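Das Gutachten zur Orgel von Soltside umfasste 50 Seiten und enthielt einen Fehler auf Seite 8. Yabsira Hadgu bemerkte ihn im Januar, gegen elf Uhr vormittags, als sie bereits auf der Empore stand und den Temperaturwert vom Thermometer am Gehäuse ablas. Sie hatte als Bezugstemperatur 18 Grad angegeben. Gemessen hatte sie damals bei 15.

Der Unterschied war nicht groß. Die Schallgeschwindigkeit in Luft nimmt je Grad um etwa 0,6 Meter pro Sekunde zu, die Tonhöhe der Labialpfeifen folgt ihr. Die Zungenpfeifen folgen ihr kaum. Wer eine Orgel bei falscher Temperatur beurteilt, hält deshalb leicht die Trompete für verstimmt, obwohl die übrigen Register gewandert sind. Genau das stand auf Seite 8: Trompete 8 Fuß, zu hoch, Stimmkrücken prüfen.

Die Firma Bergeron hatte die Stimmkrücken geprüft. Sie hatte sie auch verstellt, alle, und eine Rechnung geschickt.

Hadgu setzte sich auf die Orgelbank und zog den Prinzipal. Der Winddruck war stabil. Der Ton a sprach sauber an, mit dem leichten Vorläufer, den sie im Gutachten als »stilgerecht« bezeichnet hatte. Sie zog die Trompete dazu. Die Schwebung lag bei 2 Hertz, hörbar, unangenehm, gleichmäßig. Sie notierte den Wert und die Uhrzeit.

– Ist es schlimm?, fragte der Organist von der Treppe her.

– Es ist messbar.

Er kam herauf. Er trug Handschuhe ohne Fingerkuppen und hielt eine Thermoskanne, die er auf dem Spieltisch abstellte. Hadgu nahm sie herunter und stellte sie auf den Boden.

– Früher war sie besser, sagte er. Vor der Reparatur.

– Das ist zutreffend.

Er wartete auf eine Ergänzung. Sie schraubte das Mundstück einer Pfeife ab, betrachtete die Zunge im Licht der Stirnlampe und setzte es wieder ein. Die Zunge war in Ordnung, der Aufwurf gleichmäßig. Es gab an dieser Pfeife keinen Mangel, den sie nicht selbst verursacht hatte.

In Nunska hatte sie bei einem Meister gelernt, der seine Irrtümer in ein eigenes Heft schrieb. Jeder Eintrag bestand aus Datum, Register, Ursache und Abhilfe. Eine Spalte für Umstände fehlte. Sie hatte ihn einmal danach gefragt, und er hatte geantwortet, die Umstände seien im Kirchenarchiv, falls sich jemand dafür interessiere. Nach seinem Tod ging das Heft an die Sammlung Grarari, wo es unter »Stimmprotokolle, unvollständig« geführt wird.
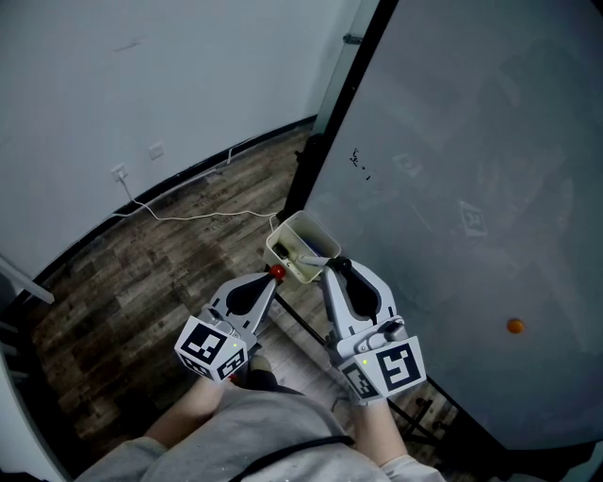 Sie begann beim tiefen C. Eine Stimmkrücke bewegt man mit leichten Schlägen des Stimmeisens, nach oben für tiefer, nach unten für höher. Nach jedem Schlag tritt man zurück, weil die Körperwärme die benachbarten Pfeifen verstimmt. Der Organist hielt die Tasten. Er machte es gut, er fragte nicht nach und wechselte erst, wenn sie klopfte.

Gegen drei Uhr waren sie beim letzten Ton. Die Temperatur auf der Empore war um ein halbes Grad gestiegen, was sie eintrug.

– Was schreiben Sie denen jetzt?, fragte er.

– Eine Berichtigung. Seite 8, Absatz 2.

– Und die Rechnung?

Hadgu wischte das Stimmeisen ab und legte es in das Etui. Dann zog sie noch einmal Prinzipal und Trompete und bat ihn um das a. Er drückte die Taste. Sie hörten beide zu, bis er den Finger hob, und danach noch den Nachhall.

– Die schicken Sie mir, sagte sie.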